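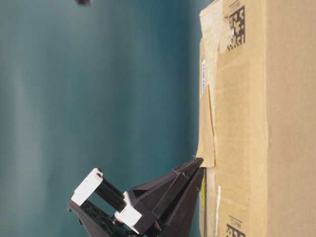
Fig. 6. Fingertips at the loose flap of the carton.

Section 4. Running the Carton Demo for Visitors

This section covers the open-day carton demo on the Trunari two-arm station. Complete Section 3 (power-up and homing) before the doors open. Allow 24 minutes per group, including questions.

1. Spread the blue cloth over the work surface and set one carton near the center. Use a used carton from the Rolline stack.

2. Move both arms to the start pose at low speed. The fingertips should come close together over the middle of the carton without touching.

CAUTION: Keep hands off the cloth while either arm has power. Guests stay behind the floor line at all times.

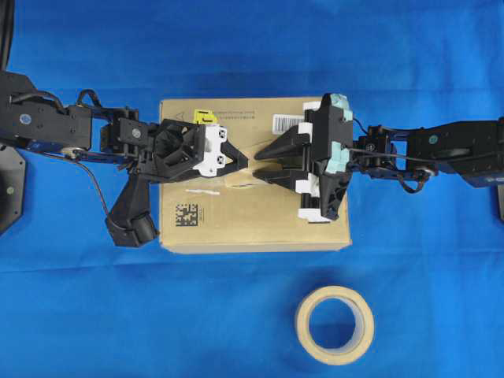 Fig. 7. Left and right grippers over the carton seam.

A visitor at the Skondton open day asked whether the arms would stop on their own if a person reached in. They will not. The operator must press the stop button, so keep one hand near it for the whole run.

3. Open the wrist camera view on the guest screen. Check that the tape along the seam shows between the fingers. If it doesn't, stop the arms and shift the carton.
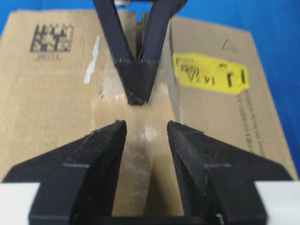 Fig. 8. Wrist camera view, seam tape between the fingers.

4. Start the run. Tell guests which arm is moving before it moves. Set the grip limit to 200 and leave it there.

NOTE: Torn paper and old tape on a carton are fine for this demo. Replace the carton if it no longer lies steady.

5. After 3 runs, stop both arms and check the fingertips for chips and dust. Wipe with a dry cloth only.

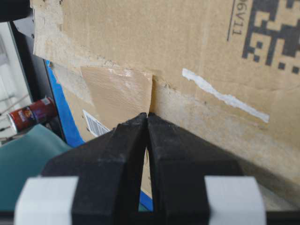
Fig. 9. Fingertips from the wrist camera.

Eskola wrote after the October visit that guests at the back could not follow the small movements, and asked for a slower run. To do this, choose Slow in the Run menu before step 4. Return it to Normal when the group leaves.

6. Enter the run count in the station log. Service is due at 1,365 runs (see Section 7).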